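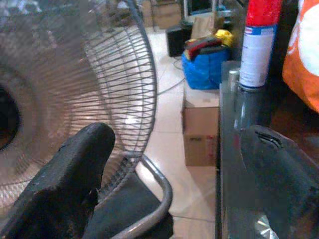
Pranab Siriwardena moved his repair business out of the Grangate arcade in October and into two rooms on Wangate Road, and he is still unpacking. He fixes household fans, mostly, with a few heaters in winter. The back room has a white tiled floor, and on it a cardboard box has a blue plastic bag sitting on top, close to a big fan with a wire guard and a curved chrome tube in its stand.

"I like the old stands," he said. "A tube like that you can clean up with a rag and some metal polish. Painted ones chip and there's not much I can do."

Siriwardena learned the work at Canska, a motor shop where he spent 5 years rewinding coils. He opened on his own with $2,000 and a bench his uncle gave him. Last year he repaired roughly 900 fans. Most needed cleaning and oil.

"People bring it in and say the motor is dead," he said. "I take off the guard, and there's hair wrapped behind the blades. I charge them for the cleaning and they go home."

He asks customers to wipe down the guard once a month in summer and to unplug the fan first. The wires bend easily, he said, and a guard that has been pushed in will tick against the blades at high speed. He straightens them by hand.

Parts are harder. He used to order bearings and switches from Pakzad, but the minimum order went up to 100 pieces, so now he saves what he can from fans that are past fixing. Those parts go into boxes and bags until he has time to sort them.

"My wife says buy shelves," Siriwardena said. "I measured for shelves. Then the phone rang."

He plans to have the front room ready for customers by March 2026. Until then he takes drop-offs at the side door, mornings only, and asks people to tape their name and phone number to the base.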